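Cundach two-arm kit: notes after the second month

I said in February that I would write up the Cundach kit once I had put enough hours on it to have an opinion. It sells for $1,799 without the hands. Mine came with the hands, on loan from Bundgaard, who import it. They asked for it back when I'm done and did not ask to read this first.

The box has two arms, two power supplies, a wrist camera for each side, a bag of screws and a printed sheet that covers bolting the arms down and stops there. The rest of the instructions are on the Cundach site. Assembly took me most of a Saturday. If you have built a 3D printer from parts you will be fine. If you haven't, set aside the whole weekend and get somebody to hold the shoulder joint while you start the screws.

The arms are better than I expected for the money. They hold position well, they are quiet, and the white parts wipe clean. The base clamps want a thick table edge, so measure yours before you order. I moved mine twice before I was happy with the spacing. Too close together and the elbows bump when both hands go for the same spot. Too far apart and you lose the middle of the table.

The hands are a separate product from a company called Esent, sold with an adapter plate. They are five-fingered and run off the same controller. Setup means running each finger through its full travel while the software watches, and the thumb needs to be done last. I did it first, following the older version of the page, and had to start over. Tsung-han Kwok on the owners' forum had already posted the right order, so thanks to him for saving me a second evening.

Once the hands were calibrated I started on desk stuff: a pen holder, markers, small parts.
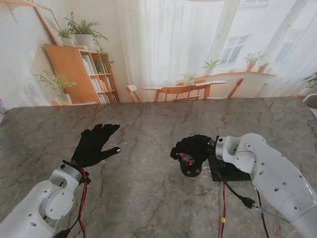
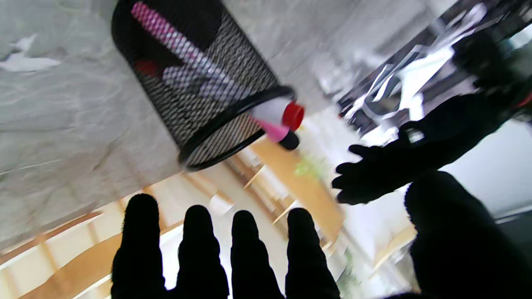

The job I care about most is getting one hand to steady something while the other hand works on it. That is the whole argument for buying two arms. With the stock grasp settings the steadying hand squeezes too hard and light objects creep across the table. Dropping the grip force to 2 in the settings panel fixed most of it. The scale isn't explained anywhere I could find, and 5 is the default.

Pens are harder than they sound. They roll, they lie across each other, and the fingertips are wide compared to a marker. I get a clean pick when a marker is sticking out by itself and a bad one when two are crossed. Dede Aidoo, who has the same kit, went over hers with thin rubber fingertips cut from dishwashing gloves and says it helps a lot. I haven't tried it yet.

Cable routing is my main complaint. The clips Cundach includes are too small for the hand cables plus anything else, and there is no channel along the forearm. You end up with loose runs that you have to think about every time you write a new motion. I bought a pack of hook-and-loop ties and that is good enough, but at this price a couple of bigger clips should be in the bag.

The software is called Wunness and it is fine. It crashed on me when I unplugged a camera while it was running, and otherwise it has been stable. Recording a motion and playing it back is easy. Editing the middle of a recorded motion is not — you have to split it, re-record the part you want and join it up again, and the join usually has a little jerk in it. Siu-fong Yen at Bundgaard told me an editor is being worked on. I would not buy on the strength of that.

Support has been good. I wrote to them about a wrist joint that clicked, got an answer the next morning, and it was a screw I had left loose.

Would I pay for it myself? For the arms, yes. For the hands I would wait, or start with the plain two-jaw grippers and see how far you get. Most of what I do on a table could be done with those. I still have to test the kit with cups and folded cloth, and I'll put that in a separate post.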